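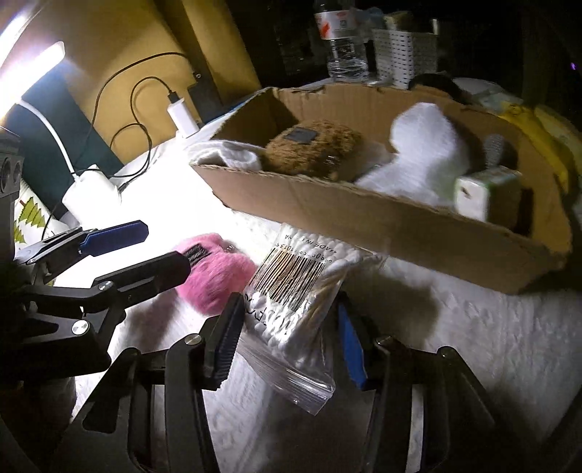 Nolte Sewing Machine Cleaning and Oiling Kit

The Nolte kit holds the tools and oil needed for routine care of a home sewing machine. It suits front-loading and top-loading machines with a metal hook, and most older all-metal machines. It can also be used on sergers, with the exceptions listed under Compatibility.

The kit is packed at Kerkside and ships in a flat cardboard box with a printed instruction sheet. Refills and single tools are sold separately.

What is in the kit

Lint brush, stiff, with an angled head
Lint brush, soft, with a long handle
Short screwdriver for needle plates
Offset screwdriver for machines with little room under the needle bar
Bent tweezers
Clear sewing machine oil, 60 ml, with a needle tip and cap
Lint-free cloth, washable

That makes 7 pieces. Cotton swabs are not included. Any tightly wound swab will do, and the kind with a wooden stick holds up better when you push into the hook area. Swabs with a loose or fluffy tip leave fibers behind and should be kept out of the machine.

Before you start

Switch the machine off and unplug it. Take out the needle, the presser foot, and the bobbin. Raise the presser bar so the tension discs are open. Put a light-colored cloth or a sheet of paper under the machine so that a dropped screw can be found again.

Keep your machine's manual within reach. Where it disagrees with this page, follow the manual.

Cleaning the hook area

Remove the needle plate. On most machines it is held by two screws, and on some newer ones it snaps off. Brush the lint off the feed dogs with the stiff brush, working toward yourself. Lift out the bobbin case and brush the space beneath it with the soft brush.

Packed lint between the rows of feed dogs is often felted into a strip. Lift one end with the tweezers and pull it out whole. Do not blow into the machine or use canned air. Both move lint farther in, and breath carries moisture.

Wipe the race with a dry swab. If old oil has turned brown and sticky, put one drop of fresh oil on the swab and wipe again, then finish with a dry one. Turn the handwheel toward you by hand a few times to bring the other side of the hook into view.

Cleaning the tension discs

Fold a piece of the cloth over a length of unwaxed thread and draw it between the open discs from top to bottom. Do not use a screwdriver, a pin, or the tweezers here. A scratch on a disc will catch thread for as long as the machine is in use.

Oiling

Use one drop at each point marked in your manual. On a machine with an oscillating hook, this always includes the race. Older metal machines have many more points along the top of the arm and underneath the bed, usually small holes, sometimes marked in red.

Turn the handwheel by hand for several full turns, then wipe away anything that has run. Sew a few lines on scrap fabric before going back to your project. If oil shows on the scrap, keep sewing on scraps until it stops.

Some machines are sold as self-lubricating and have no oiling points for the owner. Clean these as above and leave the oil out.

How often

For ordinary cotton and polyester, clean the hook area after every second or third project. For fleece, flannel, minky, and quilt batting, clean it at every bobbin change, or at least at the end of each day's sewing. Oil when the manual says to, or when the machine becomes louder than usual.

We suggest a full service by a repair shop after 300 hours of sewing. This kit does not replace that service. Timing, belts, and motor brushes need other tools.

About the oil

The oil is a clear mineral oil with a low viscosity. It has no added scent or color. It does not contain silicone and should not be mixed with spray lubricants. If a machine has been treated with a household spray in the past, clean off as much of it as you can before oiling.

Close the cap firmly and store the bottle upright at room temperature. Oil that has yellowed should be replaced. Spots on cotton usually wash out if treated with dish soap before they dry. Test first on silk and wool.

Compatibility

Suitable for home machines with a metal rotary or oscillating hook, treadle and hand-crank machines, and most sergers.

Not suitable for industrial machines with an oil pan. Not suitable for the plastic gears found in some machines from the 1970s and later, which take grease instead. See the Cuvulon gear grease in the list below.

The short screwdriver fits the usual slotted plate screw. A few brands use a star-shaped screw, for which you will need the driver that came with the machine.

Care of the tools

Tap the brushes out after use. If they become oily, wash them in warm water with a little dish soap and let them dry completely, bristles down. Wash the cloth without fabric softener. The tweezers and screwdrivers need only a wipe.

Guarantee

The brushes, tweezers, and screwdrivers are guaranteed for 2 years against breakage in normal use. The guarantee does not cover bent tips on tweezers used for prying. The oil and the cloth are not covered, but a bottle that arrives leaking will be replaced.

Questions from customers

Can I use the oil on my scissors?
Yes. One drop at the pivot, open and close the blades, and wipe well before cutting fabric.

My machine still skips stitches after cleaning. Is something left in there?
Change the needle first and rethread with the presser foot up. A bent or worn needle is the more usual cause. Check also that the bobbin case is sitting against its stop.

Will the bottle go through the mail in summer?
Yes. It ships with the cap sealed. We pack the bottle in its own bag inside the box.

Does the kit come in a case?
No. It fits the small Orden tray, sold separately.

Ordering

Orders received by noon on Wednesday leave with that week's shipment. Sewing schools and repair shops can order in cartons. Write to Delia Roman in the sales office for carton prices. Technical questions go to Waltraud Kuhlmann in the workshop, and it helps to include the model number from the plate on the back or underside of your machine.

The Kerkside workshop is closed for the first half of August. Orders can still be placed during that time and will ship when we reopen.

Related items

Nolte oil refill, 60 ml
Nolte soft lint brush, single
Cuvulon gear grease, tube
Orden tool tray, small
Orden tool tray, large
Lint-free cloths, pack
Needle plate screws, assorted
Bobbin case for oscillating hook machines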